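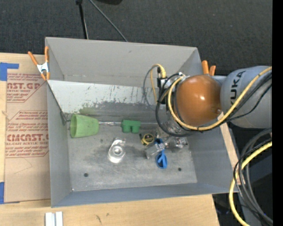 Figure 4-1. Open sheet-metal bin with sloped walls.

Section 4. Containers and Tare Values

4.1 Scope

This section covers the entry, checking, and upkeep of container tare values on the Trirus bench counting scale. It applies to scales with a single platform and the standard keypad. For scales linked to a Markallow stock terminal, read 4.7 before making any entries.

Leveling, warm-up, and span calibration are covered in Section 3 and must be complete before tare values are recorded. A tare value taken on an unleveled scale is stored without any warning, and the error is carried into every count made with that container.

4.2 Container requirements

Any rigid container can be used if it meets these conditions:

- The base is flat and rests fully inside the platform edge.
- The combined weight of container and contents is below the capacity on the rating plate.
- The walls do not touch the display post when the container is centered.
- Lids, liners, and dividers are either always fitted or never fitted.

Containers with flared walls have a rim wider than the base. Check clearance at the rim. If the rim touches the display post, turn the container a quarter turn or fit the post extension (see Section 2.6).

CAUTION: Do not slide metal containers across the platform. Lift them on and off. Sliding places a side load on the cell and can shift the zero point.

4.3 Cleaning before weighing

Stains and surface scratches do not affect the count. Loose material does. Dust, chips, and oil collect in the corners of the floor and under rolled rims, and in small-part work the added weight can equal several pieces.

1. Empty the container completely and tap the rim to release anything caught in the seams.
2. Wipe the inner faces and the floor with a dry cloth.
3. If oil is present, use a mild degreaser and let the container dry before weighing.
4. Wipe the underside. Old labels stuck to the base may be left in place if they are firmly attached.
5. Wipe the platform.

Note: Do not use compressed air on or near the platform. Pressure on the cell seal can let dust in.

4.4 Recording a tare value

The scale holds up to 100 tare values, numbered 001 through 100. Each value is stored in grams regardless of the display unit.

1. Remove everything from the platform. Wait for the STABLE mark.
2. Press ZERO. The display shows 0.
3. Place the clean, empty container at the center of the platform.
4. Wait for the STABLE mark. In a drafty area this can take longer; fit the draft shield if the reading keeps moving.
5. Press and hold TARE until the display shows T---.
6. Enter the three-digit tare number.
7. Press STORE. The display shows the stored weight for two seconds, then returns to 0 net.
8. Write the tare number and weight on the container label and in the tare log.

Sample log line:
Tare 014 / steel bin, sloped, no lid / 1,211 g / N. Butt / 07/01/2019

If the display shows T-FULL, all numbers are in use. Delete one as described in 4.6. If it shows T-USED, the number already holds a value. Press STORE again to overwrite it or CLEAR to choose another number.

4.5 Using a stored tare

1. With the platform empty, confirm that the display reads 0.
2. Press RECALL, enter the tare number, and press ENTER. The display shows the tare as a negative weight.
3. Place the container with its contents on the platform.
4. Enter the part number or the unit weight.
5. Press COUNT.

A recalled tare stays active until CLEAR is pressed, a different tare is recalled, or the scale is turned off. The letter T in the upper left of the display shows that a tare is active.

CAUTION: Remove hand tools, work orders, and gloves from the container before counting. The scale cannot tell them from parts.

Sample size has a direct effect on count accuracy. When the unit weight is not known, it is set from a counted sample. Use the larger samples below for light parts.

Unit weight above 5 g: sample of 10 pieces
Unit weight 1 g to 5 g: sample of 25 pieces
Unit weight below 1 g: sample of 100 pieces

Mixed parts cannot be counted in one container. Assemblies made of several joined pieces are counted as one piece each, and the unit weight must be taken from complete assemblies.

4.6 Checking and deleting tare values

Check each tare value every May, and also when any of these apply:

- The container has been repaired, painted, relabeled, or dented.
- A liner has been added or removed.
- The scale has been recalibrated or moved to another bench.
- Two counts of the same load differ by more than the limit set for the part.

To check a value:

1. Clean the container as in 4.3.
2. Recall its tare number with the platform empty.
3. Place the empty container on the platform. Wait for STABLE.
4. Read the net weight. A reading within 2 g of zero is acceptable. Outside that range, record the tare again under the same number.

To delete a value, press RECALL, enter the number, then hold CLEAR until the display shows T-DEL. Press STORE to confirm. Deleted values cannot be recovered from the scale.

Containers of the same model should not share a tare number unless they have been weighed and matched. Sheet-metal bins from a single batch can differ by more than the weight of a small part. The Ovside plastic totes vary less and may be grouped if every tote in the group is within 1 g of the stored value.

4.7 Scales linked to a stock terminal

When a scale is linked, the terminal holds the master tare list and copies it to the scale at each start-up. Values entered at the keypad are lost at the next start-up unless they are sent to the terminal first.

1. Record the tare at the scale (4.4).
2. Press SEND. The display shows LINK, then OK.
3. At the terminal, open Containers and confirm that the new line is listed.
4. Fill in the description field. Lines with no description are not copied back.

If LINK stays on the display, check the data cable at both ends and confirm that the scale address matches the address shown at the terminal. The RS-232 port is set to 9600 baud at the factory. Do not change the port setting while a tare is active.

Site codes are assigned by the person in charge of the terminal. At Boonchu, requests go to Bontu Tefera in stores.

4.8 Fault table

Display: T-HIGH
Cause: Container is heavier than the tare limit.
Action: Use a lighter container, or weigh contents separately.

Display: T-NEG
Cause: Scale was zeroed with an item on the platform.
Action: Clear the platform, press ZERO, repeat 4.4.

Display: No STABLE mark
Cause: Draft, vibration, or container touching the post.
Action: Check clearance, fit draft shield, move scale away from machinery.

Display: Count drifts upward during shift
Cause: Loose material building up in the container or on the platform.
Action: Clean as in 4.3 and check the tare.

Display: Count is wrong by the same amount each time
Cause: Wrong tare number recalled, or liner fitted after the tare was recorded.
Action: Compare the container label with the tare log.

If a fault remains after these actions, place a 500 g check weight at the center of the platform with no tare active. A reading outside the tolerance in Section 3.4 requires recalibration. Record the reading before starting.

Section 5 covers part numbers and unit weights.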